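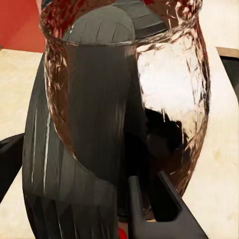

Slide 1. Wrist view in simulation: dark lidded vessel, reflective band, gripper finger at lower right.

Talks > Kollthorpe > Grasping shiny things in sim

Reading time: 2 min

Speaker notes, Joon-young Heo

Leave slide 1 up while people sit down. Say who I am, say Yoon-hee Yoo wrote most of the renderer hooks and will take questions on those.

Start with the band. It has a mirror finish, so the detector gets copper, brown, cream and black all on one surface. The big pale patch on the right is a reflection of the light surface around the vessel. Our old segmenter, Osov, labeled patches like that as table and split the object in two. The planner then got a hole where the body should be.

What we changed:
- Depth from the simulator is no longer trusted as is. We corrupt it on reflective materials before training.
- 200 lighting setups per object, up from 20.
- When the vessel fills the view, the planner keeps the last full mask from farther out. Han does this in the tracking node.

Pause here. Ask who has tried this with polished metal.

Close range is still the weak spot. The finger covers part of the body, and there is little outline left to fit. Kurholm runs 3 mask hypotheses at this distance and we run 2. Don't get into timing, Yoon-hee has the numbers.

Next slide is the node graph. Skip it if we started late.

Contact: Kollthorpe talks desk | Back to top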